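Pelari Canteen Plates, Large Round: Review After a Season of Daily Use

I run the kitchen side of a small lunch place and I go through plates faster than I go through anything else. Last April I needed to replace most of what we had, and the supplier, Bromesstead, was clearing a run of large round plates made up for restaurants. I bought a first box of 13 to try, used them for lunch service, and then ordered more. This review covers the large plate only. Pelari also does a soup bowl and a side dish in the same line, and I haven't used either one enough to say anything.

What I was after

The old plates were Vitale, plain white, and they were good plates. The trouble was the shape. They had a deep well and a steep rim, so a flat piece of fish looked lost and a pile of noodles looked small. I wanted a flat center with room to put things side by side, and I wanted some color on the edge so the food didn't sit on white on top of a white tablecloth.

I also wanted something I could reorder. That part has been mixed, and I'll get to it.

How they are in use

The flat center is the best thing about this plate. Dumplings stay where you put them. A cutlet with rice and greens fits without stacking. Sauce is the exception - anything thin will run toward the edge if the server tilts the plate at all, and there isn't much to stop it. We moved the braised dishes to bowls and left everything else on these.

The weight is fine. I can carry three along one arm, and Wellington Rangel, who works the floor on Sunday, carries four. He did say the rim is a little slick with damp hands, and I agree with him. Dry your hands first.

They go through our machine without trouble. We run them up to 5 times on a busy day. I have lost two so far, both dropped on the tile floor, and one has a small chip on the outer edge that I caught before it went out. For restaurant plates at this price I have no complaint about that.

The decoration

Most of the plates in the line come either plain or with a single band. Ours have a wide dark teal band with a thin red ring inside it, and a small logo set into a gap in the band, an oval with three curved lines coming off the top like steam. There is also a line of Chinese characters along the white part of the rim, opposite the logo. It's a busy plate when it's empty. With food on it you mostly see the teal, and that works well with anything pale or fried.
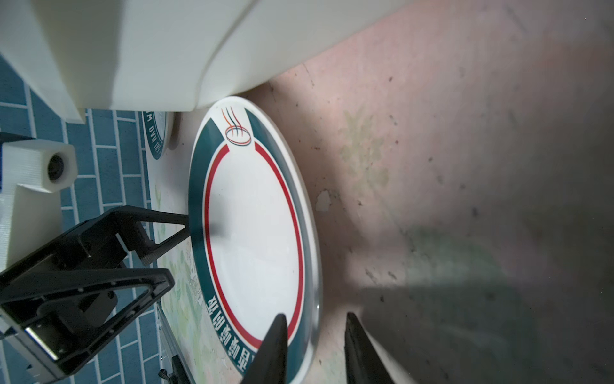 Things I would change

The logo gives the plate a top and a bottom. If you care about how a table looks, every plate has to be turned the same way, and new servers forget. I now tell people to put the logo at twelve o'clock, away from the guest. A plain band would save that step.

The red ring also gives away sloppy plating. If a portion goes past it on one side, you notice. My cook likes having the line as a guide. I go back and forth.

Reordering is slow. The second order took three weeks, and the teal on the new ones is very slightly greener. You can see it if you put an old one next to a new one under the kitchen lights. No customer has mentioned it.

Price and quantities

Single boxes cost more per plate than I would like. The price drops at 400 pieces and again at 1000, neither of which is any use to a place my size. Corrado Barbieri at Bromesstead let me split an order with a cafe down the street, so it's worth asking if you know someone else who needs plates.

Compared with the Pondirero

I tried a few Pondirero plates at the same time. They are thinner and look nicer in the hand, and they stack lower. They also scratched gray from the forks within a month, and the Pelari plates haven't so far. If you only do dinner and have people to polish things, look at the Pondirero. For lunch service I would buy these again, and I have another box coming.

Four stars. One off for the reorder wait and the color match.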